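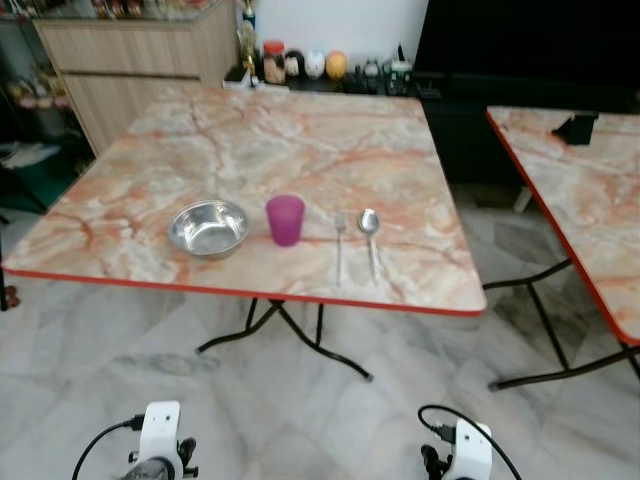
When I call Wajid Mirani, he asks me to wait because he must finish one more demonstration. I hear metal touch a table, then a short silence, then a small satisfied sound. "Good," he says when he comes back. "That was a clean one. Now I can talk."

Mirani teaches robots household tasks by remote control. He works for Tukholm, a small company which collects demonstrations for machines that should one day help in ordinary homes. Before this he repaired phones in Dudarthorpe for 14 years, and he thinks the old work prepared him well. "With a phone you learn to be slow at the right moment," he says. "The screw is very small and you are tired, but you cannot hurry the screw."

The tasks are simple to say. Pick up a bowl. Put it on a plate. Move a cup to the other side. I ask him how long it took until he could do such a thing without thinking.

"I still think," he answers. "The first week I was thinking with my own hand. I wanted to feel the bowl. But there is no feeling coming back to me, only what I see. So you must learn to read the metal. If the bowl turns a little when you close the fingers, you took it too far from the middle. If it does not turn, you can lift."

He has strong opinions about bowls. A deep one is easy, he says, because the fingers have a wall to hold. A shallow one with a low rim is a different matter. One finger must go inside and one outside, and the arm has to come from the correct angle already before it goes down. When the angle is wrong, the bowl slides away on the table and the operator follows it like a child following a duck.

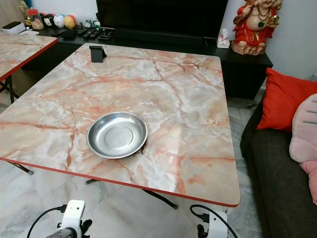 The steel bowl on the work table, with both arm mounts at the bottom.

I wanted to know who decides what a good demonstration is. At Tukholm this is the work of Shewit Mersha, who joined our call after some minutes. She watches the recordings and keeps or rejects them.

"People believe that I want perfect movement," Mersha says. "I want movement that has a decision in it. If Wajid goes to the bowl, stops in the air, goes back, and then goes again, what does the robot learn? It learns to stop in the air."

So a hesitation is worse than a mistake? She considers this. "Sometimes yes. If he misses the rim and corrects it in one movement, I keep it. The robot will also miss, and it must know what comes after. But a pause without a reason – this I throw away."

Mirani laughs at this point. Of the first 200 demonstrations he recorded, he tells me, she threw away more than he would like to see printed. They had some arguments about it. Now they have an agreement that he may defend any recording once, and after that her word is final.

"He wins sometimes," she says.

"Two times," he says.

They also do not agree about guiding by hand, where the operator takes hold of the arm itself and leads it through the task. Mirani likes it for the first attempt with a new object. He feels the weight of the joints and he understands how far the wrist can turn before it becomes stiff. Mersha finds that such recordings are too much like the person and too little like the machine. "When you push the arm, you push it in a way its motors would not choose," she says. "With the remote control, everything he does is something the robot is able to do by itself."
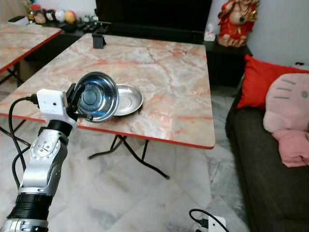

The most difficult part for a beginner, they both say, is letting go. New operators give all their attention to the grip and then open the fingers too early, when the bowl is still above the surface. Mirani has trained one colleague, Manee Suksawat, and he made her practice only the release for her first 10 sessions. She was annoyed with him, he admits, and he was not a patient teacher every day. She is now faster than he is with forks and spoons, which he does not enjoy. "A spoon is thin, it lies flat, you come down and you touch the table first. She has some trick with the wrist. I have asked her to show me and I still cannot do it."

Can the robot do it? Mersha says that it depends very much on where the spoon lies. Near the edge of the table the results are poor, and she has asked for more recordings from there. In December they want to begin with cloth, a subject that makes Mirani breathe out loudly.

"Cloth has no rim," he says. "I do not know yet where I will hold it."

Then he asks if we are finished. He would like to do the bowl again from the left side before Mersha looks at today's recordings.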